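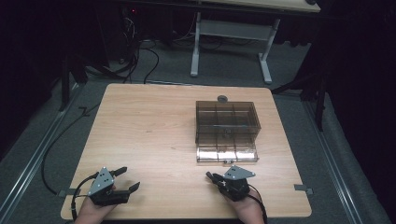
August, notebook of the hand-held set, continued from the last page

09:40. Started with the compartment box again. Rima Mansour wants the lid task finished before we go to the next object, so the plan for the morning was only this: open the lid, put it down on the table, close it again. One episode is one full cycle. Both grippers are used, left to steady the box and right for the lid.

Before the first episode I did the gripper check from the Latuheru sheet. Open fully, close fully, three times each side, and look at the width curve on the screen. Left was good. Right did not come back to zero, it stayed a little above. I cleaned the finger and did the zero again and then it was fine. I write it here so that whoever processes the files knows that the test recording with the name "warm" has a wrong right width and should not be used.

10:15. First block done, 13 episodes. I threw away two of them myself because I talked to someone at the door and my hands stopped in the middle. The rest look normal in the viewer.

Problem of the day: the lid is clear and the box is tinted, and from some head positions I really cannot see where the edge of the lid is. I find it with the finger, by touching. For me this is easy, but the model will only have the pictures and the gripper width, so it will learn a small searching movement and will not know why it is there. I asked Rima if we should put tape on the edge. She said no, first collect without tape, and we compare later if there is time. I agree but I want to have it written that I asked.

What I changed after this: I come to the lid from the right and a bit from above, always slow in the last part, and I keep the head still until the finger has contact. The searching became shorter. Please do the same if you take over from me, otherwise we have two styles in one set and the Miluvent training did not like this last time.

11:30. Second and third block. The cable of the left gripper pulls on my wrist when I reach far. I gave it more slack and it is better, but it should be checked before each block, as it slides back.

Start positions: I move the box by hand between episodes, a little left, a little right, sometimes turned. I noticed that I am lazy and turn it nearly always in the same direction. From block three I use the list of positions from the Wikier folder and do not choose myself.

14:05. Count after lunch: 79 episodes recorded, 69 kept. Of the ten which I removed, six were lid slips, where it fell from the finger before I wanted. I put these in a separate folder and did not delete them. Maybe they are useful for recovery examples, Rima should decide.

Uploaded the kept ones to Fuveck. The upload stopped one time and I started it again, all files are there, I compared the list.

To do:
write the language label for the task. Now we have "open box" and "open lid" mixed, please only "open lid"
ask about the zero of the right gripper, if it drifts again we need to do it after every block
same task with things inside the compartments, small ones first
a chair with lower back for the operator, my shoulders are tired after the third block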